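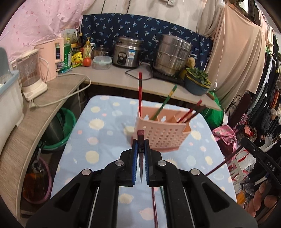

Lộc Doãn
Tenant and home cook, Fliltham
March, evening

Put the ironing board up in the kitchen again. The counter is full and I wanted a second surface to sort the chopsticks on. The cover is the light blue one with the circles and little suns, and it takes a wipe well enough.

The pink holder is back in use. I washed it this morning and left it upside down by the sink until lunch. Everything in it is a mix now. There are dark red ones, a brighter red one, and a green and yellow one that I have never found a match for. The dark red ones with the patterned band near the top are from Mercado and I would buy them again. I paid 51 for the set, with a soup ladle thrown in.

Rule from today: tips down, square ends up. Odd ones stay until I find the partner or give up.

The counter is still not right. The steamer lives on the induction cooker and the rice cooker sits next to it, so the cord goes across whatever I do. Skira sell a short extension for 23 that might fix it. The oil and the snacks ended up farther left with a small box perched on top. One tomato left, for tomorrow's eggs.

Called Pindeck about the shelf — they want up to 100 to come and look at it, and that is before any work. Told them I would think about it. Job number is 913 if I call back.

Still to do: shirts, then fold the board away before breakfast. Buy rice and dish soap.

Contact Lộc Doãn | © Lộc Doãn, all rights reserved | Back to top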